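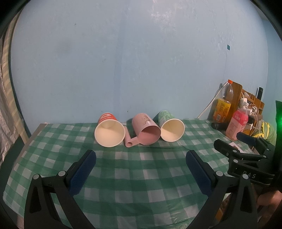

Paper cups or plastic mugs for a kids' party?

rawiri_q
Posts: 106
Got fifteen-odd little cousins coming over in May and I'm stuck on cups. Mum reckons proper plastic mugs like our pink one, I reckon paper and straight in the bin after. The checked tablecloth is going on whatever happens, it's my favourite thing in the house – green and white, hides grass stains a treat. What do you lot use?

Annatjie L
Posts: 3958
Mugs, every time! Little hands need a handle. Paper ones go over the second somebody bumps the table, and then you've got juice all through your nice cloth.

monti_jerome
Posts: 181
Disagree with Annatjie (sorry mate). Mugs tip over just as easily, and then you're at the sink till nine at night. I get mixed colours in paper, so a kid can remember "mine's the red one" or "mine's the green one". Write names on if they're old enough to read them.

Annatjie L
Posts: 3958
Remember their colour? Mine can't remember their shoes, Jerome. And it's a lot of rubbish for one arvo.

Kagiso M
Posts: 5
Could you do both? Mugs for the under-fours, paper for the rest. Only fill them halfway and leave the juice carton up on a shelf where they can't help themselves.

rawiri_q
Posts: 106
Ooh, I like that, Kagiso. We've only got the one pink mug though, so I'll have to borrow a few. Anyone know if paper cups with juice in them last a whole afternoon, or do they go soggy?

monti_jerome
Posts: 181
Mine have been fine for a couple of hours. Buy a spare sleeve anyway.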